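The Drawer of Good Intentions

Every February I get the urge to buy a thing that will hold my other things. This year it was gift wrap. I own a shameful amount of it, mostly bought on clearance and mostly creased, and it had been living behind the bedroom door in a paper grocery bag that was starting to give up.

So I went looking for a wrap organizer with a conscience, and I came home with opinions.

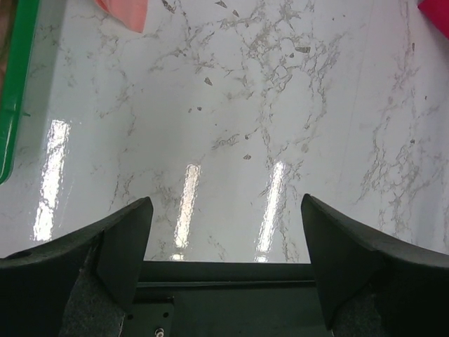 2 min read

First stop was Faller, the housewares place out past the tile showroom, where the word "eco" now appears on nearly everything, including a plastic bag sealer. They carry the Casado under-bed wrap case, which the tag says is made from recycled bottles. Lovely. It also came in a cardboard sleeve, inside a plastic sleeve, with a silica packet and a hang tag thanking me for using less.

I bought it anyway. It's gray, it zips, and it takes full-length rolls without making you bend them, a feature you'd think would be standard on a case for rolls. The inside pocket is meant for ribbon. Mine holds ribbon, two tape dispensers and a birthday card I forgot to mail.

The other contender was the Brustari, an upright bin in pressed bamboo. Very handsome. You could put it in the front hall and people would assume you own a loom. But the rolls stand on end, so the short ones drop to the bottom and you have to fish for them with a ruler, and I am too old to fish for snowmen. 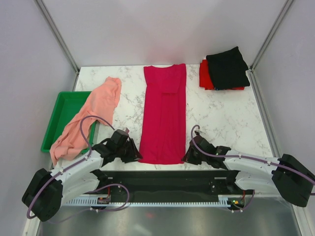 Then there's the option that costs nothing. Jozef Van der Linden wrote in after my last item on shelf liners to tell me, kindly but at length, that he has kept his wrapping paper in the same cedar blanket chest since 1964. He irons the used sheets on low and files them by occasion. He did not say what he does about glitter, and I'd like to know.

I can't argue with him. The greenest box is the one already in your house, and I say this as a woman who has just paid for a zippered case. If you have a garment bag you never use, hang it in a closet and stand the rolls inside. It works almost as well as the Casado, and it keeps the dust off. 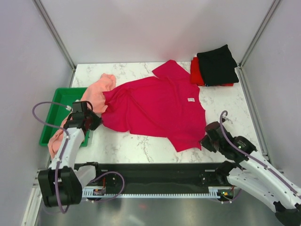 A word on labels, because several of you asked. I tried the Starngate reusable ones, a pack of 123, a number I would love to hear somebody explain. They wipe clean with a damp cloth and stick fine to fabric bins. On bamboo they let go overnight. I've used four so far. One says "bows" and the others say things I have already moved.

Next month I'm tackling the cabinet under the sink. Send tips, and if you know how to get glitter off an iron, send that first.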